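The Club That Won't Keep Score

The after-school robotics club at Tisbridge has 6 members, 2 gripper tools and no trophies. Borislav Karagiannis, who runs it, considers the last point a selling point. I drove out in November expecting to be talked into this, and I am still waiting.

His students don't build much. They spend the season on a task called Koter, in which household goods get picked up, held and put down, 80 times a session. Every attempt goes in a log, which stood at 1632 entries when I visited.

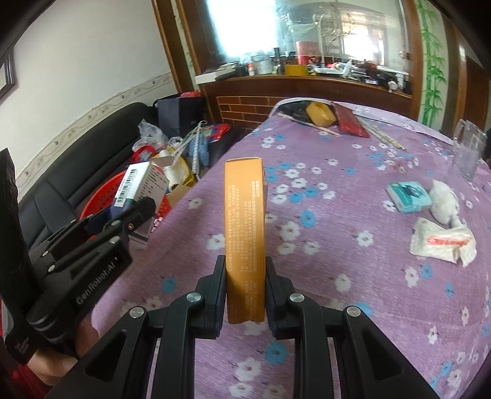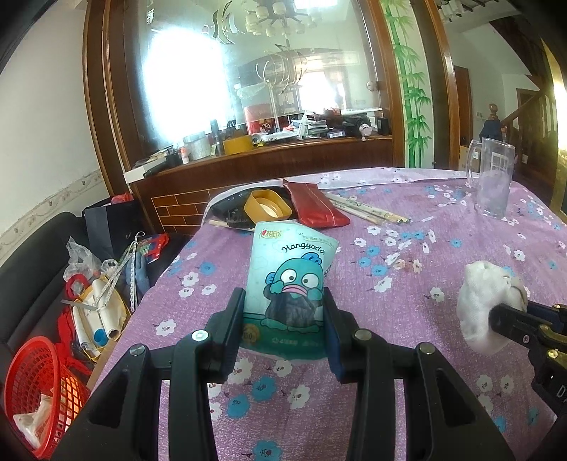 A log that long ought to answer a simple question, and I asked it: are they getting better? Karagiannis said the club doesn't grade attempts. Fine, but then what is the number for? A stiff medicine box and a soft packet of tissues are hardly the same job, and on the flowered tablecloth both get their turn between the black jaws. In the log each one is a line, same as the other.

Lumturie Petek, who coaches the rival team at Flarnton, grades everything. Her students enter the Vasić Cup every spring and can tell you which grip fails on which package. "I like Borislav," she told me. "I just couldn't defend it to a parent."

Karagiannis says scores scare off beginners. Maybe — but his youngest member asked me, on my way out, whether she was any good at it. I had no idea what to tell her.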